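Who pays the back taxes if a vacant building is given to a nonprofit?

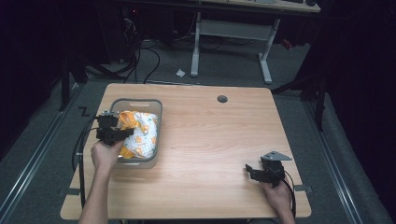

Gray basket with a plastic bag in it, on the table.

Posted by Embla Ekström

The old Vanmont nursing home on my street has sat dark for six years, unless you count the raccoons. Word is the owner, an outfit called Zoltatmont, wants to donate it to a church group. It owes 80 thousand in property tax. Does the debt vanish once the new people hang up a sign? I have been paying my own taxes like a sucker and would like to know.

Njål Eide
Generally, no. Unpaid property tax is a lien on the building, so it follows the deed to whoever takes it. The exemption is a separate matter. The group has to apply for it, show the place is being used for its religious or charitable work, and meet your assessor's filing date. Most places won't wipe out earlier years. Call the county clerk and ask for the lien record on the parcel. Mine charged 2 dollars and an amount of sighing.

Vilgot Blomqvist
they gave away the Kovalchuk building in my town the same way and its still empty. 7 years. nice sign though

Torbjørn Rønning
Njål has it right, but check whether the city has already sold the lien to an investor. Ours did, and the church found out in November from a very polite letter. Also ask about unpaid water bills, which in my city get added to the tax bill.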